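Ummont District Recycling Partnership: participants required, household sorting trial

Agudelo Research seeks 94 households in Ummont to record kitchen and bathroom waste by weight over 24 days.

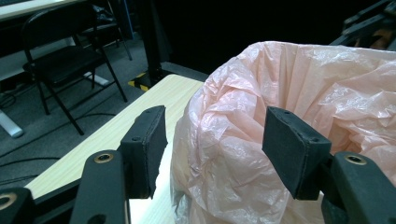

Bulletin No. 3029, p. 4

Applicants must be aged 18 or over and hold the tenancy or title of the dwelling. Scales are supplied and calibrated before issue.

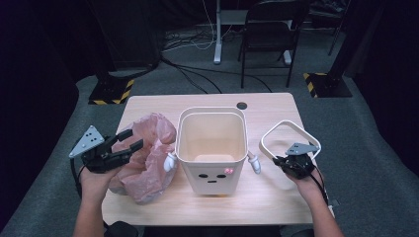 Each reading is entered on the Clitska form before the evening collection. Missed readings are left blank.
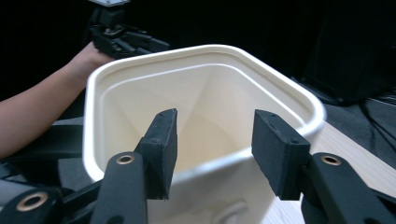 Payment is made at the end of the trial. Households use their own bins; a white plastic one with a rolled rim is acceptable. Apply to Vangelis Tsakiris, Honent House, by 14/06/2019.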